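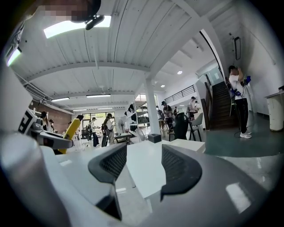 June, 14:20. Shrinkage check on the Geltau casting resin, second batch. Mixed 437 g at the ratio on the Plisis sheet, poured into the long steel mould, demoulded after 89 hours. Length down by more than 2 mm against the mould, worse at the gate end. Laid the bar on the flat white tabletop to look for bow, and there is a slight lift at one end - feeler gauges needed before I put a value on it.

Su-bin thinks the hardener is old. Lot 2452, opened before the store was rearranged, lid not taped. Plausible. Chang-ho has an unopened tin.

Next: repeat with the new tin, same mould, same release wax. Log room temperature at pour this time. Ask Dong-hyun for the gauges back.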